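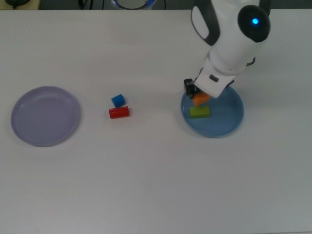

朝の点検、項目が多くて開店までに終わらないことがあるので、毎日見るところと月に一度でいいところを分けてもらえませんか、それと「異常なし」だけだと次の人に何も伝わらないので、一言でいいから様子を書く欄がほしいです、という声を連絡ノートにいただきました。

ほんとうにその通りだと思います。書いてくださってありがとうございました。9月分からは毎日の項目と月の項目を分けて、コメントも長さを気にせず書けるようにしてあります。わたしの書き込みはご覧のとおりだいぶ長いのですが、みなさんは「よし」のひとことでも、気になったことを延々と書いてくださっても、どちらでもかまいません。

# 親子カフェ Gikell 安全点検表(9月・コメント入り)

場所:Skustitz店(1階カフェ、奥のあそび部屋、授乳室、厨房、裏口)

記号:[x] は確認済み、[ ] は未了または要対応

## 毎日の点検(開店前)

### 入口と客席

- [x] 入口マットのめくれ、すべり
 - マットの右奥の角が、ここのところ少し反ってきています。裏の滑り止めテープを貼り直したら落ち着きましたが、雨の日にベビーカーが何台も通るとまた浮いてくると思うので、しばらくは足で踏んで確かめてください。
- [x] ドアの指はさみ防止カバー
 - ちょうつがい側のカバー、下のほうまできちんと入っています。小さい子の手が届くのは下のほうなので、しゃがんで見ていただけるとうれしいです。
- [x] 椅子のがたつき
 - 窓側の席の椅子はねじを締めました。六角レンチはレジ下の引き出しです。使い終わったら必ず戻してくださいね(わたしが前に自分のエプロンに入れたまま帰ってしまい、翌朝みなさんを探し回らせてしまいました。ごめんなさい)。
- [x] ハイチェアのベルトとバックル
 - バックルの奥に乾いたおかゆのようなものが詰まって、かちっとはまりにくいものがありました。お湯で湿らせた歯ブラシでこすって取れています。ベルトのほつれはありません。
- [x] 通路の幅、ベビーカー置き場
 - 混んでくるとどうしても非常口の前にはみ出します。お声がけがしづらいときは「奥のほうが静かですよ」とご案内すると、みなさん気持ちよく動いてくださいます。

### あそび部屋

- [x] 床に小さな落とし物がないか
 - 閉店後に掃除機をかけていても、朝になるとクッションのすき間からヘアゴムやシールの切れ端が出てきます。立ったままだと見落としやすく、膝をついて子どもの目の高さでぐるっと見るのがいちばん早いように思います。
- [x] おもちゃの割れ、欠け、ささくれ
 - 木の車の車輪に小さなささくれ。紙やすりをかけて、手のひらで何度もなでて確かめてから戻しました。手のひらで引っかかりを感じるものは、その場で棚から下げてしまってください。判断に迷うものも同じです。
- [x] 小さなおもちゃの大きさ確認(誤飲チェッカー使用)
 - チェッカーの筒にすっぽり入ってしまうものは、赤ちゃんコーナーには置かない決まりです。おにいさんおねえさん用の箱から、いつのまにか引っ越してくることがあるので、ひとつひとつ入れ直しながら見てください。お客さまがおうちから持ってこられたおもちゃが混ざっていることもあります。見慣れないものは捨てずに忘れ物かごへお願いします。
- [ ] 電池ぶたのねじ
 - 音の出る絵本のうち、ぶたの表紙のもののねじがなめていて、きちんと締まりません。ボタン電池が入っているものですので、電池ごと事務所に引き上げました。修理に出すか処分するか決まるまで、棚に戻さないでください。
- [x] おままごと道具の洗浄、乾燥
 - 洗ったあとの乾燥はかごの上で、伏せずに立てて。伏せて重ねると縁の内側に水が残って、夏場はてきめんににおいます。
- [x] 布のおもちゃ、ぬいぐるみ
 - くまの目のボタンを軽く引っぱって確認。まだ大丈夫ですが、糸が白っぽく毛羽立ってきたので、来月には縫い直したいところです。
- [x] 壁のコンセントカバー
 - 掃除機をかけた人が外したままになりがちなので、掃除当番の方は最後にもう一度見てください。

### 授乳室とおむつ替え台

- [x] おむつ替え台のベルト、きしみ
 - 体重をかけるように両手で押してみて、音も沈みもありません。
- [x] 消毒液の残りと置き場所
 - Dönmezの消毒液は500mlの小さいほうに替えました。大きいボトルは値段の上ではお得なのですが、重くて倒れやすく、片手で赤ちゃんを支えながら押すお母さんお父さんには使いにくそうだったのです。置き場所は必ず上の棚。台の横に出しっぱなしになっていた日がありましたので、拭き終わったら戻すまでをひとつの動作だと思ってください。
- [x] 調乳用のお湯
 - ポットのロックがかかっています。コードは壁側に寄せて、引っぱって届くところに垂らさないこと。
- [x] 内鍵が外から開けられるか
 - 小さい子がひとりで入って鍵をかけてしまうことがあります。外からはコインで回せますが、鍵の溝が浅いので、新しく入った方は一度練習しておいてくださいね。あわてているときに初めてやると、なかなか回りません。

### 厨房

- [x] 冷蔵庫、冷凍庫の温度記録
 - 冷蔵庫は朝の確認で4℃。お昼どきは開け閉めが多いので少し上がります。上がったまま戻らない日は、扉のパッキンに何かはさまっていないか見てください。この間は青ねぎの袋の端でした。
- [x] アレルギー表の差し替え
 - 季節のスープが変わりましたので、厨房の壁とレジ横、両方とも新しいものに貼り替えてあります。牛乳を豆乳に替えた時点で、表示も変わります。「材料をひとつ替えたら表もいっしょに」とおまじないのように覚えてください。
- [x] 離乳食の器具を分けているか
 - 黄色い柄のものが離乳食用です。洗い場で混ざっていたので、引き出しのシールも貼り直しました。
- [x] はちみつの扱い
 - 1歳未満のお子さんには差し上げられませんので、注文を受けるときに必ずひと声。「はちみつが入っていますが、お召し上がりになるのはどなたですか」とうかがう形で統一しましょう。上のお子さんと分け合うおつもりだった、ということがときどきあります。
- [x] 漂白剤と酸性洗剤を離して保管
 - 流しの下にどちらも並んでいた朝がありました。酸性のものは裏の物置の棚へ移しました。詰め替え容器にはラベルを。飲みものの空きボトルへの詰め替えは、どんなに急いでいてもなしです。
- [x] 厨房ゲートの施錠
 - 両手がふさがっているとつい足で押して通りたくなりますが、足で押すと最後までかかりません。わたしもやります。お互いに気づいたら声をかけ合いましょう。

毎日の分は、慣れてくるとおよそ10分で回れるはずです。途中でお電話が鳴ったりお客さまが早くいらしたりしたら、無理に続けず、どこまで見たかに線を引いて次の方に渡してください。見ていないところに印をつけてしまうのが、いちばん困ります。

## 月の点検

### 家具と建物

- [x] 棚の転倒防止金具
 - Vadusの絵本棚は壁の金具がしっかり効いています。上の段を両手で手前に引いてみましたが、びくともしませんでした。問題はむしろ載せ方で、図鑑のような重たいものが上の段に集まっていましたので、下に移しています。お片づけを手伝ってくれるお子さんは高いところに入れるのが楽しいようで、毎日少しずつ上に移動していくのですよね。
- [ ] 引き出しの飛び出し防止
 - 同じVadusの低い棚のほう、いちばん下の引き出しのストッパーが割れていて、勢いよく引くと抜け落ちます。問い合わせたところ交換部品が3000円とのことで、注文しました。届くまでは引き出しごと外して事務所に置いてあります。中に入っていた折り紙は窓際の箱に入れましたので、探している方がいらしたらそちらへ。
- [x] ブラインドのひも
 - 巻き取り具にかけてあり、輪になって垂れているところはありません。午後の西日がまぶしくて上げ下げするたびに外れますので、下ろした人がまた巻くようにお願いします。
- [x] 窓の補助錠、窓ぎわの踏み台になるもの
 - 補助錠は効いています。ただ、窓の下にクッションの大きいのが寄せてありました。軽い子なら十分に登れる高さです。窓の下は何も置かない場所と決めていますので、すてきな読書コーナーができていても、心を鬼にして動かしてください。
- [x] テーブルの角と裏側
 - 角のクッション材を指でめくってみて、のりの弱いところは貼り替え。裏側も手で触って、ねじの頭や乾いたガムがないか見ました。ガムは、ありました。
- [x] 床マットの継ぎ目
 - 日の当たるところが縮んで、すき間が開いてきています。つまずくほどではないものの、砂がたまるので、はがして下を拭きました。

### 非常時の備え

- [x] 消火器の位置、圧力の針
 - 針は緑の範囲。前に買い物袋がかかっていたので外しました。とても便利なフックに見えるのはわかります。
- [x] 非常口と裏口
 - 裏口の外に段ボールが積まれていました。回収の日まで置くところがないという事情もよくわかるのですが、扉が半分しか開かなくなります。物置の左側を空けましたので、今後はそちらへ。
- [x] 誘導灯の点灯
 - ひもを引いて点検しました。戻し忘れのないように。
- [x] 救急箱の中身
 - 絆創膏の小さいサイズがほぼなくなっていたので補充。冷却シートは使用期限が近いので、次の買い出しのメモに書いてあります。体温計の電池は新しくしました。古い電池は回収袋に入れ、机の上に置かないでください。
- [ ] 救急連絡カードの更新
 - レジ横のカード、店の住所の書き方が古いままです。電話口で読み上げるものなので、ビル名まで入れて、ふりがなもつけて作り直します。下書きはできていますので、読みにくいところがあれば鉛筆でどんどん直してください。
- [ ] のどに詰まったときの対応の練習
 - 先月はお休みの方が多くて流れてしまいました。今月は閉店後に人形を借りてきて、全員ひと通りやってみたいと思います。前に受けた方も、赤ちゃんと大きい子では手順が違いますので、どうぞもう一度。動きやすい服でいらしてください。

## 未了の項目と、待っているもの

- 音の出る絵本(ぶたの表紙)の扱い
- 低い棚の引き出しストッパー、部品の到着待ち
- 救急連絡カードの清書
- のどに詰まったときの練習、日程の返事をノートにお願いします

## 書き込み欄

夕方に気づいたのですが、あそび部屋の手洗い場の踏み台が水で少しすべります。裏のゴムがへたってきているようなので、次の点検で見てもらえますか。

→ ありがとうございます。さっそく見ました。片側のゴムが取れかけていましたので、踏み台は下げて、予備の青いほうを出しています。少し低いので、届かない子には手を貸してあげてくださいね。

毎日の項目に「トイレの便座(補助便座)のぐらつき」も入れてほしいです。

→ すっかり抜けていました。来月の表に入れます。それまでは欄外に手書きで足しておきますので、トイレ掃除のときにいっしょに見てください。

昼前に来た子が、角のクッション材をむしってかじろうとしていました。すぐお母さんが気づいて何もありませんでしたが、貼り方を変えたほうがいいかもしれません。

→ 怖かったですね、教えてくださって助かりました。端からめくれるのがいけないようなので、角をすっぽり包む形のものを探しているところです。見つかるまで赤ちゃんコーナーのテーブルはしまって、マットだけで過ごしてもらいましょう。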